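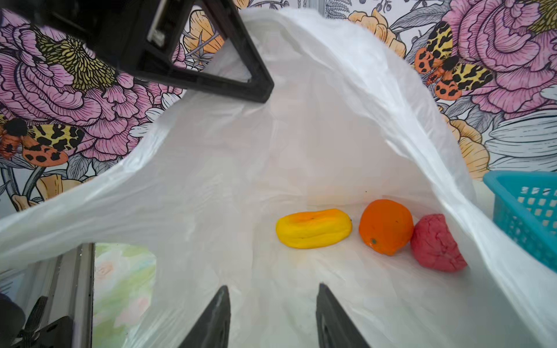

Play food multiplies. A set bought in June is under the couch by August, and the grocery bag that was supposed to hold it has a lemon at the bottom and a sock on top.

Families who have given up on big toy bins are going back to something plainer: a bag for carrying, a basket for keeping. The bag goes to the park or a grandparent's house. The basket stays on the table, where a child can see what is in it.

Kondora, a small toy library that lends play kitchens by the month, sends its fruit out in ordinary white plastic bags. They weigh nothing and fold flat, and light comes through the sides. Adults keep them up high between uses and don't leave small children alone with them.

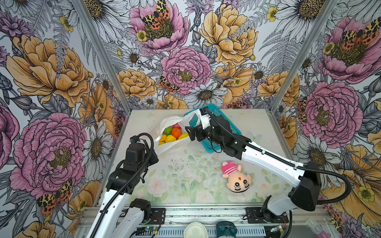

Toy fruit in an open bag, on a tabletop with a faint flower print.

The trouble with a bag is that everything rolls to the middle. Votine, a home goods shop that runs a play corner, tried drawstring pouches and lidded tubs before settling on open mesh baskets. Lids got lost. Pouches got pulled shut with a hand still inside.

Sorting is where the basket earns its space. Some parents sort by kind, apples with apples. Younger children often prefer color, and color is easier to keep up. One basket for yellow takes lemons, mangoes and bananas without an argument over what each piece is meant to be.
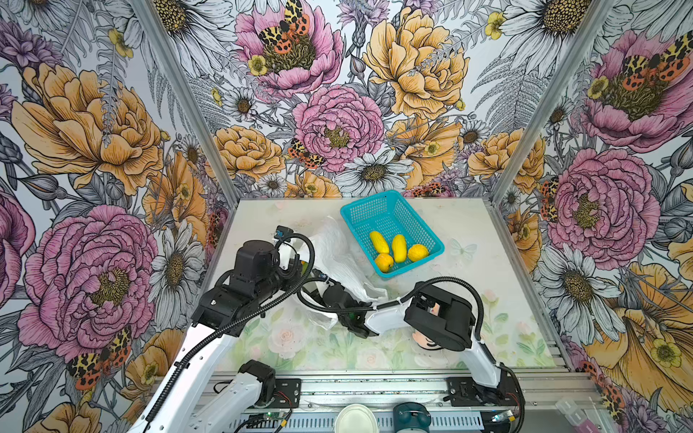

A low rectangular basket suits long fruit better than a round one, and two mangoes can lie side by side. Three baskets are plenty for most sets – more than that and the sorting turns into a chore.

Washing depends on the material. Hard plastic pieces can go in a sink of warm, soapy water for 10 minutes. Soft and stuffed ones should be wiped with a damp cloth and left out overnight. Mesh baskets can be rinsed under the tap and turned over on a towel.

As for the bags, Kondora replaces them when the handles stretch. The old ones line wastebaskets.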